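How a School Timetable Is Made
For readers aged 8 to 11

A timetable is a chart that shows which lesson happens, where it happens and who teaches it. Every school has one. Home-educating families often have one too, though theirs may be a single sheet of paper on the fridge.

What goes into it

The person who makes the timetable begins with four lists: classes, teachers, rooms and subjects. Each lesson on the chart must use one item from each list. In a school with 20 teachers, this can mean hundreds of boxes to fill. 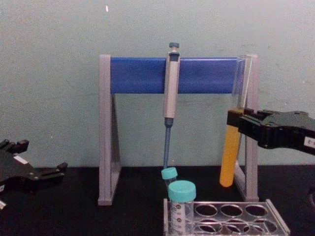

Rules that cannot be broken

Some rules are called hard rules. A teacher cannot be in two rooms at once. A class cannot have two lessons at once. A room with 20 seats cannot hold a class of 28. If a timetable breaks a hard rule, it does not work and must be changed.

Other rules are soft rules. For example, a school may prefer to have maths in the morning. A soft rule can be broken if there is no other way to make the lessons fit.
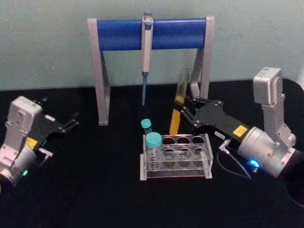
Pipette on its stand, with a clear tube rack.

Fitting the lessons together

The hardest lessons are placed first. These are the ones with the fewest choices, such as a lesson that needs the only hall, or a teacher who comes in for one morning. Double lessons come next. If one lesson lasts 60 minutes, a double lasts 120 minutes and needs two boxes side by side. Short and simple lessons go in last – they can fit almost anywhere.

Toshiko Hattori makes the timetable for a school with 76 lessons to place each week. She starts in July and uses a computer program to look for clashes. A clash is when two lessons need the same thing at the same time.
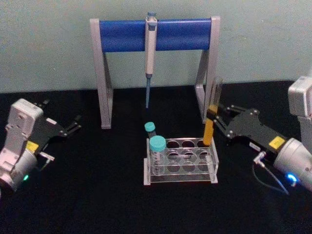 When the program finds a clash, one of the two lessons has to move. Moving it may cause a new clash somewhere else, so the check is run again after every change.

Words to know

Clash: two lessons that need the same room, class or teacher at once.
Double lesson: two lesson times joined together.
Hard rule: a rule that must always be kept.
Soft rule: a rule that is kept when possible.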